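Household Storage and Stock Control
Unit 2 handout: Open containers for mixed dry goods and drinks
Prepared by Rafsan Herath, Sterton

2.1 Scope

This unit covers the sorting of small packaged groceries at a table before they go to the shelf. Chilled goods are dealt with in Unit 3. Read the Drumovar case notes first.

2.2 Terms

Rigid pack: a pack that keeps its shape under hand pressure, such as a full drink can or a jar.
Soft pack: a bag or wrapper that takes the shape of whatever it rests on.
Open container: a basket or tray without a lid.

2.3 Choice of container

Perforated plastic baskets are preferred for rigid packs. The holes let air through and allow the contents to be checked from the side. Handle slots should be cut in opposite walls so that the load can be lifted level. A flat floor is required for cans, which tip on a ribbed one. Glossy plastic wipes clean but gives little grip, and a can laid on its side will roll until it meets a wall or another can.

2.4 Order of work

Clear one side of the table for soft packs and place the basket on the other. Load rigid packs first, beginning at one end. Cans may be stood or laid down, but the two should not be mixed in one layer. Turn labels upwards where the cans are laid flat. Soft packs stay on the table until the cans are in, then go to a separate container. Sweets in printed bags are filed by type of content and not by brand or language of label.

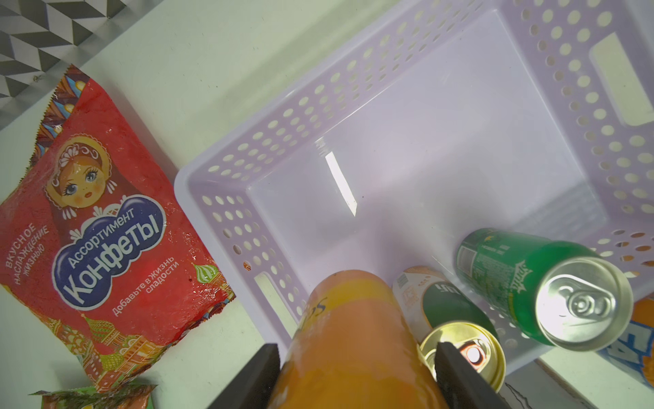
2.5 Load and recording

The stock sheet used at Skulolau has one line per container. Enter the container number, the class of pack and the total mass in grams. In the worked case, basket 46 was entered at 1475 g with contents. Flavours are not recorded. Empty wrappers are not stock and are removed before weighing.

2.6 Exercise

Draw up a stock sheet for one open container at home. State the class of each pack and justify the loading order in one paragraph. Submit by the end of June.

Reading: Mridha course reader, p. 92.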